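Trier avec un petit bras : ce que donnent 1064 démonstrations

Je poste avec du retard les résultats de février. La table de tri est toujours montée, avec les trois gobelets et leurs drapeaux vert, bleu et orange.
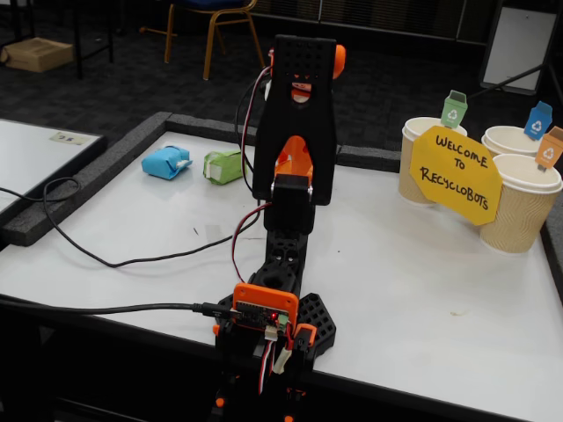 La méthode

On apprend une politique par imitation, sans modèle explicite de la saisie. J'ai enregistré 1064 démonstrations en téléopération, Nouhaila Benkirane a relu les trajectoires et jeté celles où la pince cognait un gobelet. La question était simple : faut-il donner la couleur du drapeau en entrée, ou laisser le réseau la trouver dans l'image ?

On a donc entraîné deux variantes, avec la même architecture et la même durée. Chacune a ensuite passé 20 essais par position de départ, sur quatre positions.

Les résultats

La variante avec consigne explicite dépose mieux quand on permute les gobelets. L'autre retient surtout l'emplacement — on s'en doutait, mais l'écart est plus net que prévu. Pour la saisie elle-même, pas de différence que je puisse défendre avec si peu d'essais.

Les échecs viennent presque tous de l'approche. La pince arrive de biais, pousse le bloc de papier et referme à côté. Houda Ait Brahim propose de rajouter des démonstrations de reprise, où l'on part exprès d'une mauvaise pose. C'est la prochaine série.

Je n'ai pas encore nettoyé le script d'évaluation. Il sera sur le dépôt Curkley avec les poids des deux variantes.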